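What a painter thinks of your lobby

The painter who works as Umali has a show up at Pestedgate, the old feed store turned gallery, and she would rather not be told it is healing.

"People come in and say they felt calmer," she says. "Fine. The heat works and there's a bench. I'd feel calmer too."

The show is called Floren, 16 landscapes of the same drained pond, most of them brown. It opened in March and was supposed to close after a month. It has stayed up, which the gallery puts down to demand. I asked her if that was true. She laughed and said the next show fell through.

I went in doubtful myself. Over the last two years I have read a lot of wall text promising that pictures will lower my pulse. The Floren handout does it too, calling the paintings "windows of rest." Umali says she asked for that line to come out. It's still there.

"I painted a pond with no water in it. There's a shopping cart in one of them. Who is resting?"

She doesn't go all the way with this, though. When I pushed her, she admitted that she used to sit in front of one bad seascape in a dentist's waiting room as a kid, and that she looked forward to it.

"It was a terrible painting. The waves were like mashed potatoes. But I was looking at it and not at the door. So something happened. I just don't think you can put it on a flyer."

The money side interests her more than she lets on. A company called Zusska rents art to offices by the month, and it offered to take 200 prints of the pond series. The fee was $2635, once, for everything. She turned it down, then spent a week wondering if she'd been stupid.

"They wanted them greener," she says. "They were nice about it. They had a chart of which colors make people stay late." 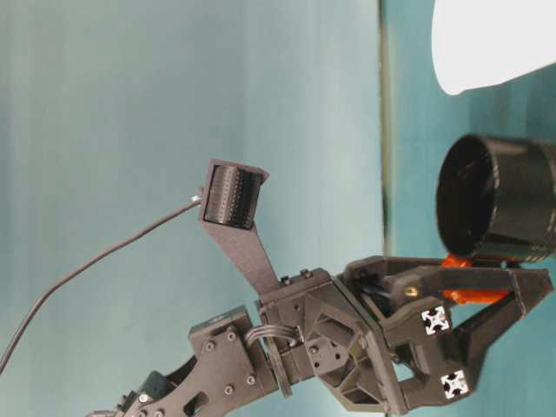

She sold one original instead, for $3299, to a couple who hung it in a hallway where you can't back up far enough to see it. I said that sounded like a poor result. She shrugged. They walk past it every day, and she has stopped asking buyers what they plan to do.

Does she think looking at art helps anyone through a bad winter? A long pause here.

"I think going somewhere helps. You put on your boots, you leave the house. If the thing at the end of the trip is a painting, good for me."

I'm still not sold on the windows of rest. I did go back to the one with the shopping cart, and stood there until the lights were switched off in the next room.

Floren is at Pestedgate for now. Admission is free, and the bench is near the back.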